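Guides > Household > Laundry care > Section 4: Sorting and loading the basket

4. Sorting and loading the basket

This section is for the Talum household guide, second edition. It was written by Archana Uniyal and checked by Sunil Patwary. Please read Section 3 (Choosing a place for the basket) before you begin. If your basket is still in its packing, go back to Section 2.

4.1 Before you start

You need one laundry basket for each kind of load. Most homes do well with two: one for dark and colored clothes, one for white and light clothes. The basket must have holes in its sides. A closed tub is good for carrying water or toys, but clothes kept in it overnight take a bad smell.

Put the basket on a flat, dry floor. Leave a free space of 11 inches between the basket and any wall or heater.

CAUTION: Do not stand the basket on a stair or on a chair, also not for a short time.

4.2 Preparing each garment

1. Take the garment by the shoulders and shake it once.
2. Empty all pockets. Look also in the small inside pocket that many sports jackets have.
3. Close zippers up to the top. An open zipper can catch on knitted clothes in the same load.
4. Pull the sleeves right side out. For jackets with a print or a sewn emblem, turn the whole jacket inside out when you are ready to wash it, and not before. It is easier to sort when you see the color.
5. Find the care label. Usually it is in the side seam or at the neck. If the label asks for hand wash or dry cleaning, put the garment aside on a hanger.

Note: When a label is too faded to read, wash the garment cold and alone the first time.

4.3 Sorting by color

1. Begin with red, dark blue and black clothes. These give the most color into the water.
2. Hold each dark garment next to a white cloth and rub a hidden seam with the damp corner of the cloth. If the cloth takes color, wash the garment separately.
3. Put white and very light clothes in the second basket.
4. Clothes with two colors, for example a red jacket with white stripes, belong to the dark basket. Wash them cold and take them out of the machine as soon as it stops – the stripes can turn pink when the jacket stays wet in a heap.

CAUTION: Small white things travel easily with bigger clothes. Socks, handkerchiefs and face cloths hide inside sleeves. Check the sleeves again at the basket.

4.4 Loading the basket

1. Put heavy clothes in first. Jeans and towels go to the bottom.
2. Lower jackets and sweaters into the basket over the rim. Do not throw them. A jacket which is thrown often ends with one sleeve outside, and the sleeve gets stepped on.

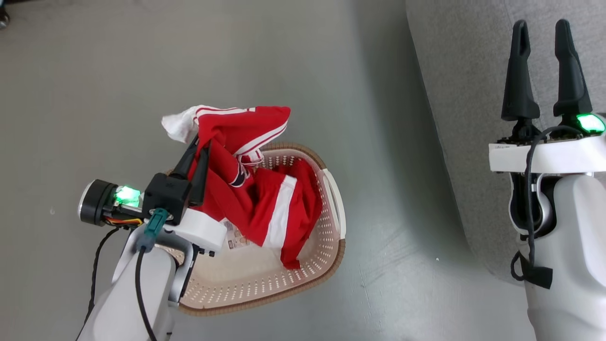 3. Let the fabric fall in loose folds. Do not press it down with the hand or the foot.
4. Keep the handle openings free, so that you can take the basket from both sides.
5. Stop when the clothes reach the rim. A basket which is full to the rim is nearly one machine load in the Ponier washers used in our apartments. If you have the smaller Cloutier model, stop at two thirds.

Note: Sports clothes should not wait in the basket longer than one day. If you cannot wash them the same evening, hang them over a rail first and load them the next morning.

4.5 Carrying the basket

1. Bend your knees and hold the basket by both handles.
2. Keep it close to your body and look where you put your feet.
3. In the Himedero building, use the elevator and not the back stairs. The light on the second landing is weak.

4.6 Cleaning the basket

Wipe the inside with warm water and a little dish soap once a month. Lint collects in the holes – a dry toothbrush takes it out well. Rinse, turn the basket upside down and let it dry completely before the next use. Do not use bleach on a colored rim.

If a handle is cracked, stop using the basket and ask for a new one at the front desk, room 152. Continue with Section 5, Choosing the wash program.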